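Print this page | E-mail this page

The Basket Problem - speaker notes
Daranee Tanasarn, October

(Wait for the lights. Don't open with the sock joke, Aaliyah has heard it.)

Good morning. I've been asked to speak for 10 minutes on laundry, a subject on which my family considers me a hypocrite.

Start with the basket itself. Every household owns one, and in most of them it's the only piece of furniture that moves. It goes from bedroom to machine to table, and then it stops. At our place it has stopped at the table for as long as we've had a table. Clean clothes go in, and people dress out of it like birds at a feeder.

Pause. Somebody will nod. Look at them kindly.

Now, shape. I used to own a tall round hamper, a Honkanen, very handsome. Whatever you wanted was at the bottom. Go rectangular and go low. You can see what you have, and a folded towel has corners, so give it corners to sit in.
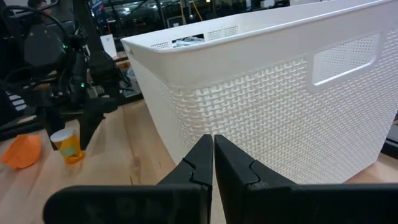

Next, the matter of plastic pretending to be wicker. I was a snob about this for years. Real wicker snagged 3 of my sweaters and shed bits into the rest, and I forgave it every time on account of its looks. Molded weave has no such charm, and you can hose it off in the yard. I have made my peace.

Handles: lift a full basket in the store. Yes, put things in it first. People will stare, and you'll know whether the cutout bites your fingers before you've paid.

(Skip this if we started late.) The table rule. A basket may sit on the table while somebody is folding. Once folding stops, the basket leaves. So do the paper cups and whatever else wandered over to keep it company. Aaliyah Desjardins calls this "the eviction" and gives it until dinner. I've seen her own table - dinner is served late over there.

Last point, the orphan socks. Keep them in a bag for a month, then let go. I have one from before the move and I'm not taking questions about it.

Questions about anything else, then coffee.

Print this page | E-mail this page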